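Wednesday, Ilbridge workshop

Linen storage, continued from the last entry.

Weighed the bath towels from the Grabner batch before folding. Lightest 247 g, heaviest 263 g. Same nominal size on the label, so the spread is put down to pile height and left at that.

Fold used: long edges to the middle, in half lengthwise, then down from the short end. Finished stack must clear the rim of the fabric bin when laid flat. The older fold (thirds, then thirds again) gives a shorter block but it springs open at the sides and pushes the bin walls out. Abandoned.

Folding is done on the desk. Worktop wiped first, bin set to the left with its long side to the right, towel folded next to it and lifted in. Keep clear of the cable hole, loops of terry catch on the rim.

Border placement: patterned band to the outside of the last fold, so towels with a border can be told from the plain Edov ones without unfolding. On the key-pattern towels the band is stiffer than the pile and sets where the last fold wants to go. Let it. Forcing the crease across the band gave a lopsided stack both times.

Bin holds 8 in the current fold, stood on edge. Handle cutout stays uncovered.
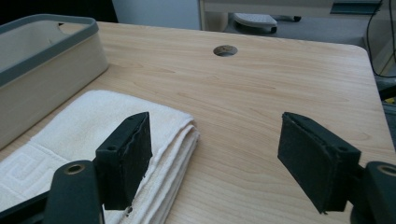 Should the towels go in flat or on edge?

On edge, folded side up. Flat stacks sag toward the middle of the bin and the bottom towel can't be pulled without disturbing the others.

Shelf opening measured at 62 cm. Kiron bins still to be tried in the same space. Hand towels not started. Label for the front of the bin to be sewn, tape does not hold on the fabric.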